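4. Rules for Handling Transparent and Perforated Parts
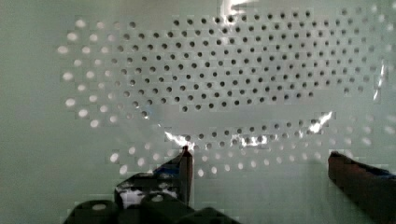
The rules we inherited from the Olstead cell ran to 17 items, and most of them were written by people who had been annoyed by something on a particular afternoon. Rule 6 forbade coffee. Rule 11 forbade "unnecessary tape," leaving the necessary kind to the reader's conscience. None of them mentioned parts that a camera has trouble seeing. We cut the list to 9 and tried to write each one so that two operators who disliked each other would still apply it the same way.

4.1 Scope

The rules cover picking, placing and inspection of thin clear or translucent sheet by a two-finger gripper with a camera at the wrist. They say nothing about glass, which we do not handle, or about foil, which we handled once. They were used at the Olstead cell and at the smaller Trallia cell, where the ceiling lights are older and the operators more patient.

4.2 Lighting and background

The original procedure asked for "good lighting." Every operator we asked believed that theirs was good. We replaced the phrase with two requirements: the work surface must be matte and of a single color, and the lights must stay at the setting recorded on the cell sheet for the whole session. A change of lighting partway through ends the session and starts a new one, with a new number. This is unpopular near lunch.

Glare is treated as a property of the setup and must be logged as such. Operators had been tilting sheets by hand until the view looked tidy, which gave us a very clean record of a task we were not studying. Under Rule 3 the sheet is laid down once and left alone.

Figure 4. Wrist camera view over a perforated sheet on a pale green surface, gripper fingers apart and nothing held between them. Holes appear dark in the central area and pale toward the left; glare shows at several points.

A regular hole pattern invites a particular kind of overconfidence. Figure 4 illustrates the difficulty: the holes belong to one staggered grid, yet they do not share one appearance, and toward the right they nearly disappear into the surface. A detector told to look for dark circles will find a smaller sheet than the one on the table, and will report it with great composure. Rule 4 therefore bars the use of hole contrast alone to locate a sheet edge. The edge estimate must come from at least two views, and where the views disagree the arm holds position and asks.

4.3 Approach and contact

The fingers must be open and confirmed empty before the arm descends. The older text said "should," and the logs suggest that this was read as a matter of taste. Descent stops at the height given on the cell sheet, and a second view is taken before any closing motion. If the second view is missing or late, the pick is abandoned. It may not be completed from memory, the robot's or the operator's.

Finger coverings, including tape and padding, are listed on the cell sheet and replaced only between sessions. We had no entry for these until the Nilline audit in May, when it emerged that both cells had been doing it differently and each considered the other reckless.

4.4 Recording and exclusion

All attempts are kept. An operator may mark an attempt as faulty but may not delete it, and the mark must cite a rule by number. Before this change the usual reason given was "bad one." Of 3,000 attempts recorded under the revised rules, 160 were marked faulty, the largest share under Rule 3. We read this as evidence that people still want to straighten the sheet. We do not claim that the marks are complete; an operator who nudges a sheet is also the person asked to write it down.

The Kovalchuk checklist, which we used as a starting point, allows a supervisor to restore an excluded attempt after review. We kept the provision but required the supervisor to work from the stored views without seeing the operator's mark. Agreement was worse than either party had predicted -- each had predicted it of the other. Disputed attempts stay in the record with both marks attached, and the analysis in Section 5 is run with and without them.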